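Notes and files from our open day at the Vermeulen hall, put together by Gönül Çetinkaya with a lot of help from Fikri Lumbantobing.

## What's in the folder

- `clips/` – 100 short recordings of cloth handling with the hand-held gripper
- `notes/` – what visitors told us, typed up as they said it
- `talk/` – Régis Chauvin's slides, in 2 versions (the longer one is better, if you have the time!)

We had such a lovely turnout, and most people wanted a go with the gripper straight away, so the talk started late and nobody minded a bit. Clothes were by far the favourite – everyone has folded a jumper and everyone has an opinion on how it should be done.

## A go at the clothes
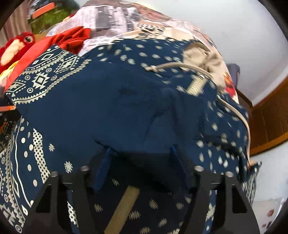 Koston, February 18, 2021 – Patterned navy clothes with drawstrings, like this one on the bed, make good practice: the cords wander off on their own and the creases hide where one layer ends and the next begins. Do write to Gönül if you'd like to borrow the clips for a class or a club.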